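The little kitchen at Plomden

I'd been in the Plomden playroom two minutes when Beryl Pearce handed me a pretend cup of tea. She runs the toy library, and the play kitchen is her favourite colour of everything, she says, meaning pale wood and white with a bit of grey.

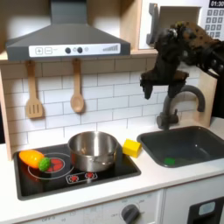 The play kitchen, with its range hood, tiles and two wooden utensils on the rail.

"The kids go straight for the microwave," Beryl told me. "It says 01:30 and it always will, so everything's done in a minute and a half!" She likes the hood best — it has plus and minus buttons and two knobs, just like a grown-up one.

I asked what goes missing. "Spoons," she said, laughing. "I've found that wooden one in a gumboot." Hanna Hordiienko, who was sorting puzzles behind us, reckons the sink gets the most love. Her son used to wash the same plastic carrot for a whole morning.

And tidying up? Beryl does it at the end of every session, and she's fussy about the rail. "Spatula on the left, spoon on the right," she said. "Then I go home and leave my own dishes till 10."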